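Reading the Roadbook: Our Season Following the Flurdale Rally
Student project report, Sports Studies

We picked rally raid for our project the minute we heard that the Flurdale Rally would pass so close to school, and I am so glad we did! Most people in our group had only ever watched circuit racing, where you know every corner before the start. In a rally raid the riders get a roadbook, a long paper roll with little drawings and distances on it, and they have to find their own way at speed. We wanted to know how much of the result comes from riding fast and how much comes from reading well.

How we worked

Nélida Paredes and I did the timing sheets, and Trinidad Retamal did the interviews (she can talk to anyone, which was a huge help in the bivouac). We followed 13 riders through the 5 stages and wrote down the gap to the leader at each checkpoint. Where a rider lost more than two minutes between checkpoints we tried to find out why, by asking the rider or somebody on the team.

What we saw

The Tuesday stage was the best day by far. It started in the dry riverbed below Jallell and climbed to the Núñez plateau, with a long section where the tracks split again and again. Harkamov, who opened the stage, missed a note at a fork and went down the wrong valley. Four riders followed the tire marks straight in after him! By the time they were back on the route they had lost almost 13 minutes, and the overall order was completely different that evening.

Trinidad asked one of the four about it and he laughed and said he had stopped looking at his own roadbook. We heard nearly the same thing at the finish from another rider, so we gave it a name in our notes: "borrowed lines." It happened on two stages in total.

On the sandy last stage, navigation hardly mattered and the fastest riders simply pulled away. Nélida's charts show this really well, with the gaps growing smoothly from one checkpoint to the next.

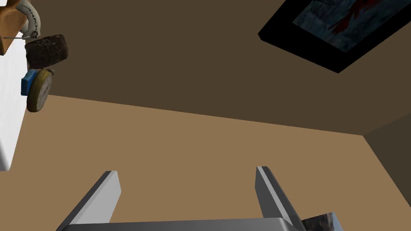

Figure 2. Simulated view of an open two-finger gripper.

What we would change

We should have noted the starting order from the first day. We only began on stage two, so our first table is missing a column. The wind readings are patchy too, and dust makes a big difference when you start behind someone. Next season we want to stand at one fork for the whole stage and write down which way every rider goes. Nélida has already picked the spot, just above the riverbed at Jallell.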